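The Long Life of a Borrowed Toy

How lending libraries for children's playthings are finding a permanent place in public life
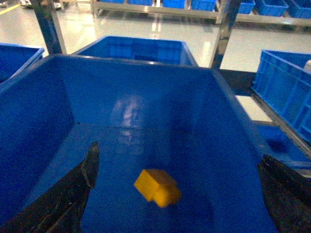
A yellow block in a large blue bin.

On the ground floor of the former Lamrani shoe warehouse in Graltdale, the shelves are arranged by age and then by type. Puzzles stand closest to the entrance. Ride-on vehicles are kept at the back, where the floor was strengthened years ago for a freight elevator that is no longer in service. Members may borrow up to four items for three weeks, and a renewal can be made by telephone.

The Graltdale Toy Library began as a cupboard in a parish hall. Today it holds 4,000 items and serves families from the town and from Trarport, twelve miles down the river. Its growth reflects a wider change in how communities think about the things children use for a short time and then leave behind.

Toy lending has a long history in the United States. Several of the earliest programs were set up during the Depression, when many households had little money for playthings. Interest rose again in later decades, often in connection with services for children with disabilities, whose families needed specialized equipment that was expensive to buy and quickly outgrown. Many libraries still keep a separate collection for this purpose. At Graltdale it includes switch-operated toys, weighted lap pads and an adapted tricycle with a waiting list that runs through the summer.

"Parents come in for the price and they stay for the variety," said Chaimae Cherkaoui, the library's director. "A child who is given a set of blocks for three weeks will use those blocks. When they go back, there is room in the house for something else."

The annual membership fee is $40, and it is waived for households that receive public assistance. Fees cover less than half of the cost of running the service. The remainder comes from the county, from a yearly sale of retired stock, and from a grant by Wiltell, a regional telephone company with offices in Trarport. The grant is reviewed every second year, an arrangement that Ms. Cherkaoui described as workable but difficult to plan around.

Much of the labor takes place out of public sight. Each returned item is checked against a card listing its parts, cleaned, and set aside to dry before it goes back into circulation. Building sets are the most demanding. A missing wheel may retire a truck, but a construction set can lose several pieces before it ceases to be useful, and the library's rule is to amend the card and lend the set again. Stray pieces are held for one year. In June, when the shelves are closed for inventory, they are sorted and returned to their sets wherever a match can be found.

Moataz Younis, who oversees repairs, has kept a written record of breakages since he joined the staff. Battery compartments fail first, he noted, followed by hinges and printed cardboard. Solid shapes without moving parts hardly appear in his ledger. One set of nesting cups has been borrowed 129 times and remains on the shelf.

The model does not suit every family. Josefien Bosman, a child psychologist in Trarport, supports the library but advises parents to keep a small number of toys that are never returned. "Children form attachments to particular objects," she said. "A loan is a good way to explore. A favorite bear should stay at home."

Discussions are under way about a second branch in Trarport, where the town has offered 2,000 square feet beside the ferry office. Bastien Le Goff, who represents the waterfront district on the town council, has asked for a full estimate of staffing costs before the matter goes to a vote. Until then, a van will continue to carry reserved items between the two towns twice a month. Families in Trarport may return toys at the ferry office during regular business hours, provided that all parts are in the bag and the card is signed.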